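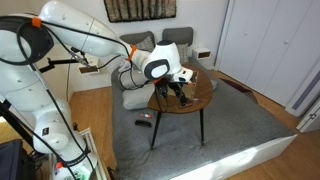 A round side table with a warm brown top, in a bedroom.

Zultitz Pest Control Opens Second Branch in Meireles, Adds Free Bedroom Checks for New Customers

MEIRELES, June 2025 — Zultitz Pest Control, the family-run company that has been looking after homes and small businesses in Nurano for many years, is very happy to announce the opening of its second branch, on the main street in Meireles, just across from the old feed store.

The new office will be home to 9 technicians, most of them local, and will handle calls for bed bugs, ants, roaches, mice and wasps. Customers in Meireles used to wait for a truck to make the 30-mile drive over from Nurano, and on a busy summer morning that could feel like a very long wait indeed, especially for anyone who had been up half the night with the lights on.

"We have had people in Meireles calling us for years, and they have always been so patient with us," said owner Rodrigo Cunha. "My father used to say you should be close enough to a customer to borrow a ladder. Well, now we are — and I can't tell you how pleased I am about it."

To say thank you for the welcome, Zultitz is offering a free bedroom check to the first 80 households that book through the new branch. A technician will look over the mattress seams, headboard, baseboards and nearby furniture, talk through anything that turns up, and leave a written quote if treatment is needed. There is no obligation to go ahead.

The branch will also offer the Kevix Home Plan, the company's yearly service plan, which covers 3 scheduled visits and any call-backs in between. Families already on the plan in Nurano will keep their usual technician and their usual price.

Free bedroom checks can be booked by phone or at the front desk through the end of September. Please mention any pets, young children or allergies when booking, so the technician can come prepared.

Media contact: Rodrigo Cunha, Zultitz Pest Control, Meireles branch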